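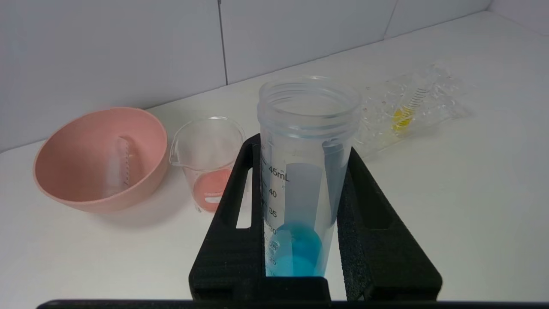 # Put the numbers back on things

14/02/2019

Numbers on the side. Tick marks. 45mL, 40, 35, 30, on down. A lab tube gets this and my shampoo doesn't. Neither does my dish soap, my olive oil, my paint can, my kid's cough syrup bottle (the cup has lines, the bottle has none, and the cup is gone by the second night). I want to complain about that for a few paragraphs and then I have to go to work.

My argument is small. Anything sold by volume, that you use up a bit at a time, should have a scale printed on it. Lines and numbers. You look at it, you know what's left. No app. No scale. No holding it up to the window and tipping it sideways.

We used to have more of this, I think. My grandmother had a glass cream bottle with raised lines on the side and she cooked out of it for decades, straight from the bottle, no cup. I have her recipe cards and half of them say things like "down two lines." Took me years to work out what she meant. Two lines! That's a whole measuring system and it was sitting on the fridge door for free.

## What got me going

Laundry detergent. Of course it was laundry detergent.

I buy the Folside, the big one, because the small one is a bad deal and I can do that much arithmetic. White jug, can't see in. The cap is the measure. The cap has lines inside it, molded in the same color as the cap, three of them, and in my basement with the one bulb you can't see any of them. So I pour to where I think the line is. So does everyone. Then it runs out and I've got no idea if I got the loads it said on the front or half that.

I'm not saying they do it on purpose. I'm saying if you wanted people to pour too much, you'd design that cap.

A clear strip down the side of the jug would fix it. Motor oil had this ages ago. Every quart of oil I've bought has a see-through stripe with marks on it and you pour a bit, look, pour a bit, look. Somebody decided that people putting oil in cars deserve to know how much went in. People washing towels, no.

## "Nobody reads those"

This is what I get when I bring it up, which is too often, my family would say. People don't read scales. People eyeball it. Fine, some do. But a scale is for eyeballing! That's the point of one. You don't have to read it carefully. You glance and it's near the 30 and last week it was near the 40 and now you know something. A blank bottle gives you a full feeling and then a light feeling and then you're at the store in your slippers.

And medicine, come on. I had a bottle of liquid antacid last winter, 300 mL on the label, dose in teaspoons, no cup in the box. Milliliters on the front, teaspoons on the back, nothing on the side. I used a soup spoon. I'm a grown adult with a job and I drank antacid off a soup spoon standing in the hallway at night trying to remember how many I'd had. A tick for every dose would have told me. Seven doses, seven ticks. Count down.

## The cost thing

The other answer is cost. Printing costs money, another plate, another pass, whatever. I did a bit of time in a label shop when I was 21, a place called Scanlon, not there anymore, and I'm not going to pretend that makes me an expert. Mostly I swept up and ran the rewinder. But I remember what went on those labels. Four colors. Foil. A picture of a leaf. A second picture of a leaf, on the back, where the leaf was not needed. There's room in the budget for nine black lines.

Look at what is already on a bottle. My hand lotion has a paragraph about the founder's love of mornings. It has a seal that says it won something. It's an 800 mL pump bottle, opaque, and the pump quits with a good inch still in there, which I know because I cut one open with bread scissors in March. Lose the mornings. Give me the lines.

(The cutting open was a mess. Don't do it with bread scissors.)

## Where they got it right

Credit where it's due. Baby bottles. Blenders. The water tank on most coffee makers, although mine has the marks in "cups" and I've never met the person who drinks a cup that size. Cheap paint pails with the ratio lines down the inside, those are wonderfull, I've bought them for jobs that had nothing to do with paint.

And Sudov, the vinegar people, the only grocery brand I've found that does it on a plain old bottle. Glass, 700 mL, little marks pressed into one side at every hundred. No fuss about it on the label, doesn't even mention it. I only noticed by feel, washing the thing out. I keep the empties now and use them for stock, for salad dressing, for mixing plant food. I've bought more vinegar then I need. That's a marketing result! Someone over there should get a raise.

Compare with Sinon, whose cooking oil comes in a nice clear bottle, so you can see right in - and then a label that wraps nearly all the way round. The one thing clear plastic was good for. Gone.

## What I'm asking for

Not a law. I don't think I want a law, I go back and forth. I'd settle for stores doing it on their own brands, where there's no founder and no leaf to protect. Quarter marks, even. Full, three quarters, half, one quarter. Four lines and no numbers at all. I'd take it.

In the meantime I use a paint pen. New bottle comes home, I put marks on it before it goes in the cupboard, by eye, spaced with a ruler if it's a straight-sided one. Bottles with a waist are hopeless, I just do a half mark and hope. On the opaque ones I've tried a strip of tape and writing the number of uses. Works for a week. Then somebody else in the house uses it and doesn't tick, and I can't be the guy who has a meeting about ticks.

The marks wear off with wet hands anyway. Different pen maybe. If you know of one that holds up on that slippery kind of plastic, tell me, comments are open till the spam gets bad again.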